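Poulain Kitchen Words

A word list and data card for old and new names of things in the kitchen

Version notes last edited 9 March 2023

What this is

Poulain is a free collection of 1794 words and short phrases that people use at home for kitchen things, kitchen jobs and kitchen places. Think of all the names a family can have for the heel of a loaf, or the drawer where the string and the dead batteries go, or the last spoonful of soup that isn't worth saving and gets saved anyway. I love these words. I grew up in a house with three of them for "dishcloth," and the list began as a text file where I kept ours.

It has grown a lot! Vendula Hubáček joined after the first release and brought in a big batch of Czech-American entries from her own relatives and their neighbors, and she also rebuilt the spelling rules from the ground up. If you used the first release, please read the part on spelling below, because your old searches may miss things.

What you get

words.csv: the main list, one entry per line
sources.csv: who sent in each entry, by contributor code only
variants.csv: spellings that point back to a main entry
notes/: longer stories that came with a word, 216 of them, as plain text files
tools/check.py: a small script that looks for broken links between the files

Columns in words.csv

id: a number that never changes, even if the entry is moved or merged
word: the form we picked as the main one
meaning: one plain sentence
group: one of nine groups (see the next part)
region: where the speaker learned the word, which may be far from where they live now
heard_from: parent, grandparent, neighbor, job, other
still_used: yes, no, or only as a joke

That last column is my favorite thing in the whole set. "Only as a joke" went in because so many people wrote it in the margin of the form, and the words marked that way are a delight to read straight through.

The groups

Bread and baking; leftovers; cutting and peeling; drawers and shelves; pots and lids; cleaning; produce; table talk; everything else.

Drawers and shelves is the one I'd send a new reader to first. Produce is the messiest. Squash names alone took us most of July, and there are still entries where two contributors use the same word for two different vegetables. We kept both, with separate ids, and linked them in variants.csv.

Spelling

Most of these words were never written down before somebody filled in our form, so there is no right answer. The rule now is that the main form follows the contributor's own spelling unless three or more people sent the same word, in which case the most common spelling wins. Accents are kept. Files are UTF-8. Some spreadsheet programs will chew up the accents when you open a CSV by double-clicking it, so use the import menu and pick the encoding there.

How the words came in

Through a paper form and a web form with the same questions. Ryota Maruyama typed up all 250 paper forms over one winter and caught a huge number of my mistakes while he was at it (thank you, Ryota!). Contributors agreed to have their words and stories shared. Names, streets and employers were taken out of the notes. If you spot one we missed, write to us and we'll fix it in the next release.

Good uses, and some limits

Teachers have used it for family language projects, and it's great for that. Writers looking for how a kitchen might sound will find plenty too. It's less good for maps. The contributors found us through friends and library flyers, so some regions have dozens of entries and others have one or none. Please don't use the counts to say a word is common or rare in a place.

Meanings are in English only. We'd love help with that.

Known problems

Ids 88 and 89 are the same word and need to be merged.
The still_used column is blank for the earliest entries, before we asked the question.
check.py complains about blank lines at the end of a file. Ignore it for now.

Adding a word

Send the word, what it means, where you learned it and from whom. A sentence showing how you'd say it out loud helps more than anything. Don't worry if it seems silly or if you think only your family says it. Those are the ones we want most.

License

Free to use, change and share, with credit to the Poulain contributors.
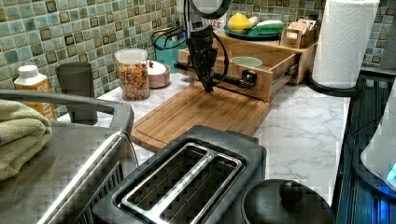

Lemon on a teal plate, open drawer with a pale green bowl. Groups: produce; drawers and shelves.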